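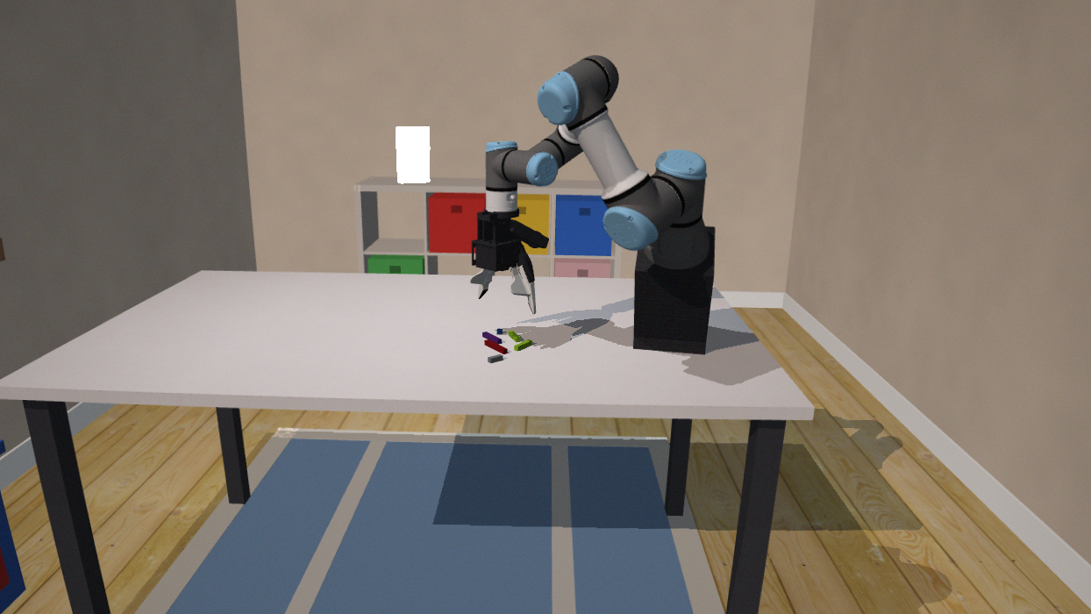 4. Tidying the table: can a three-fingered arm put the blocks away?

Figure 3. The tidying task in simulation. The arm's pedestal stands on the tabletop, with six small blocks lying beneath the open gripper and a shelf of coloured bins behind the table.

Picking up after play is one of the chores people most often ask us about, and it is a wonderful test. It looks like nothing at all. A four-year-old can do it (when persuaded), yet it asks a machine to see small things, choose an order, get its fingers between neighbours and let go in the right place. We built the Bulta playroom around this single job, and Figure 3 shows the layout used in all the runs reported in this section.

The pieces are deliberately awkward. Some are elongated, one is tiny, and they lie at different angles with little room between them. Colour gives some help, but the two lime green blocks have to be told apart by where they are, so a policy that only learns "go to the green one" gets stuck very quickly. The small dark grey block, on its own nearest the front edge, should be the easy one. It was our most common first pick under both planners.

We compared the Kramer planner, which works out each grasp from geometry, with Iton, a learned policy trained on demonstrations that Lutz Diekmann recorded in April. A run counted as a success only if every block was lifted and released inside the target area without another being pushed off the table. Kramer cleared the table in 38 per cent of runs. Iton managed 62 per cent, and we were delighted – the earlier version had never finished a full set.

The failures are just as interesting. More than 13 of them began the same way: one finger came down on the neighbour of the chosen block and turned it, and the policy kept following a plan made for the old position. Letting Iton look again before closing the fingers fixed many of these, at a cost of 2 seconds per grasp. We think that is a fair trade in a home, where no one is standing by with a stopwatch.

So, is the chore done? Not yet. The simulated blocks never stick together or roll under the couch, and we haven't asked the arm to sort anything into bins. Moving the same policy to the real bench at Rarnmont is the next step, and Section 5 sets out what had to change in the gripper model before we could try it.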